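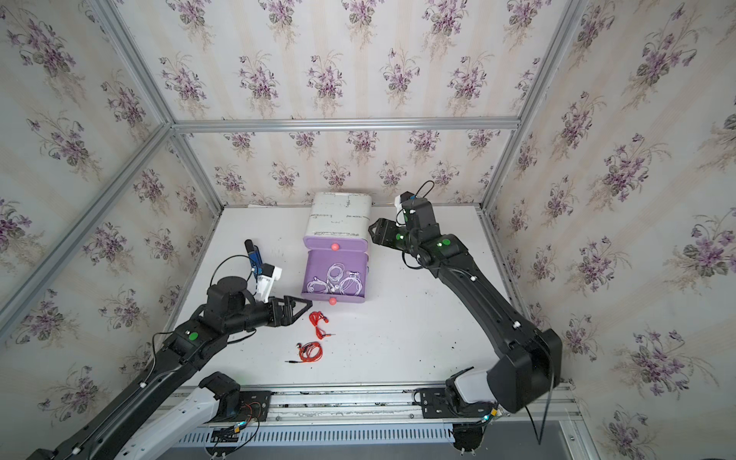 How to Write House Rules for a Two-Arm Bench (and Get People to Follow Them)

By Fasil Belay
Last changed 8th October

Every robot bench has rules. On most benches they live in the head of whoever has been there longest, and that person is at lunch. This guide covers how we wrote ours down at Gravside, where the daily work is two-arm tidying: earphones into a drawer, drawer shut, arms home, again. It should carry over to any small bench with two arms sharing one tabletop.

You will need one sheet of paper, a pen, and an afternoon in which you don't expect to be thanked.

These are working rules for people who already have a proper risk assessment. If you don't have one, stop here and do that first. A nicely worded sheet taped to a post has never stopped a motor.

Step 1: Watch before you write

Sit by the bench for a full session with your hands in your lap. Write down every habit you see, good or bad. Our first list included reaching across a live arm to straighten a cable, resting a coffee on the rail, and saying "clear" in a tone that could have meant anything.

Don't correct anyone yet. People who have been corrected will behave beautifully for the rest of the session, and you'll end up writing rules for a bench you don't have.

Step 2: Settle who owns the stop

One person per session holds the stop button. Write that name on the sheet before the arms get power. If the holder wants to stretch, check a phone or argue with somebody, the arms go home and the drives go off.

We used to let the stop sit on the table "where everyone can reach it." What we had there was a button that four people were each sure somebody else was watching.

The holder doesn't need a reason to press it. Put that sentence on the sheet word for word. New people will otherwise spend two seconds composing their defense before pressing, and those are the two seconds you wanted.

Step 3: Agree on hands in, hands out

Hands go into the work area only when both arms are parked and the drives are off. Paused doesn't count. A paused arm is an arm with plans.

The order we use:

Operator sends both arms home.
Stop holder cuts the drives and says "off."
One person reaches in, resets the objects, takes both hands out and says "out."
Stop holder looks, repeats "out," and restores power.
Operator waits for the ready lights before touching the controls.

It's dull to do and duller to listen to. After a week you'll hear it in the shower. Keep the words short and keep them the same, and leave "okay" off the list entirely, as it already has a full-time job in English.

Step 4: Give each arm a side

Two arms that can reach the same spot will one day want to. Decide which arm works which part of the table, and treat the middle as a single-lane bridge: one gripper goes over at a time, and the other holds still until it's back.

For drawer work, we write down which arm opens, which arm carries, and which arm closes. The carrying arm stays clear of the drawer while it moves. If a task really does need both grippers close together, say so on the task card and drop the speed for that part. Ours is limited to 300 mm per second in normal running, and the close work goes slower still. 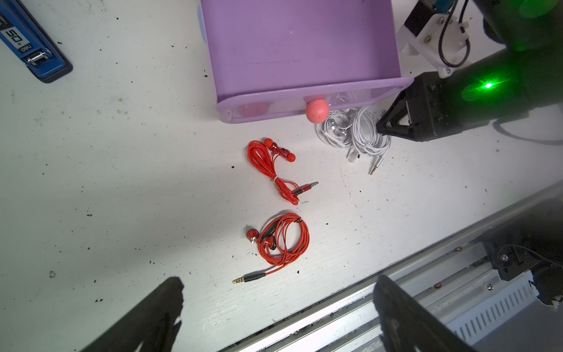 Step 5: Treat cords as trouble

Anything with a cord deserves a rule of its own. Wired earphones are soft, cheap and easy to pick up, and they'll hook onto anything that holds still. Lay each pair down as its own coil with some table between it and the next. Start it away from the rail and away from the arms' own cabling. When a gripper comes up with one pair and a second pair tags along, stop, go through hands out, and separate them by hand.

Do not let the operator shake it loose. Everyone wants to shake it loose. Henok Hailu, who ran the bench before me, shook one loose and we found the earbud in January, inside a fan.

The robot's own cables belong under this rule too. Before each session, drive each arm slowly to the far ends of its reach and look at the slack. A loop that looks generous at home can be a guitar string at full stretch.

Step 6: Write down what "done" means

This is the step people skip, and the one that starts the most arguments. Is a drawer closed if a cord is hanging out of it? Is it closed if it's nearly closed and everybody is tired?

Our task card for the drawer reads, in full: "All listed items inside. No cord over the edge. Drawer front flush. Both grippers empty and clear." A run that misses any of these gets marked as failed and kept. Please keep them. I once went through 3971 saved runs at our Janaveck site and found hardly any failures, which told me a good deal about Janaveck's delete key.

If the operator recovers partway through, say by picking up a dropped item and carrying on, mark it as a pass with recovery. That is a different thing from a clean pass, and whoever uses the data will want to know.

Step 7: Check the boring parts on a schedule

Every 300 runs we stop and do the rounds. Gripper fingers tight. Wrist camera brackets tight. Cable clips all present. Connectors under the arm bases seated. Tabletop wiped down, crumbs of foam and plastic included, as they get into the fingertips and then into your conclusions.

We log the checks in Gitel, our in-house run tracker. A notebook works just as well and never asks for an update.

Step 8: Cut it down

Our first draft had 11 rules and a paragraph on footwear. It went up on the wall, where it was read once, by me, to check for typos. The current sheet fits on one side in large print, and everything else moved to the task cards.

To test yours, hand it to someone who has never run the bench and ask them to talk you through a reset. Where they guess, rewrite. Where they laugh, rewrite that too.

Keeping it alive

Put a name at the bottom, with the date of the last change. Any near miss gets written up the same day, in two or three plain lines, with no blame attached. If the same rule keeps getting broken, look at the rule first. We had one about always walking around the back of the bench to reset the drawer, and people ignored it for months. The back of the bench was where we kept the trash can. We moved the trash can.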